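Search tips Enter keyword Go

Office chairs on hard floors: what's worth your money

Last updated: May

Every spring somebody tells me their rolling chair is wrecking the floor, and every spring somebody else tries to sell them a mat. I have my doubts about both.

Start with the casters. Flip the chair over and pull out the hair and thread with tweezers. Grit stuck in a wheel does the scratching, whatever the ad for "floor-safe" wheels says. I paid for a set of 4 from Kenel once and they picked up just as much lint as the old ones. 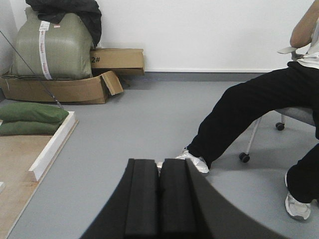 Vinyl is the floor people fret over most, and a pale one does show every scuff. Try a damp cloth and a drop of dish soap before you buy anything in a spray bottle. Maureen Furnival swears by the Prenoser eraser pads. I tried one on a spare piece of vinyl and it left a dull patch, so test yours in a corner first.

As for fabric seats, vacuum them. The foaming cleaners I've used mostly left a ring.

We use cookies to improve your visit. Accept Manage settings 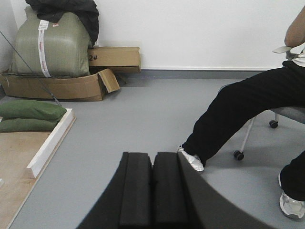 Baseboards get blamed on the chair too, but check your shoes. Plenty of those dark marks come from feet. Wipe along the top edge while you're down there.

Oona Mustonen wrote in to ask if a mat is ever worth it. Maybe, if you sit in one spot all day. Lift it every six weeks and sweep underneath, or the trapped dirt will do what the wheels were accused of.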